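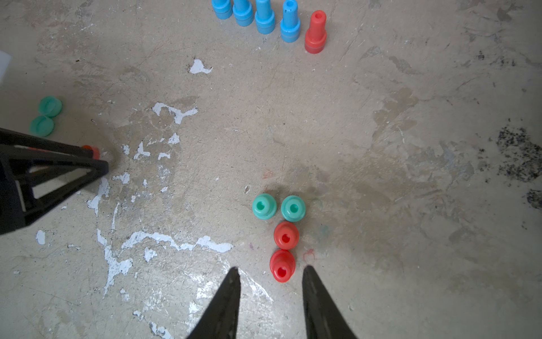 Green pegs on the shop floor

Home | Notebook | Projects | Archive

November 6, 2022
Posted by Bosovus workshop

Glue tests for the Zilomitz shelf job. Batch 2917 went on cold this morning and was still tacky at lunch. Moved the clamps closer to the heater and left them.

Batch 508 is the older stuff from July. It grabbed faster but squeezed out badly on two joints - scraped them back and sanded to 120.

Modise hinges came with the wrong screws again. Used ours for now.

Still to do: order more Besus wax, sharpen the block plane, pull the clamps off 2917 tomorrow and try the joints by hand.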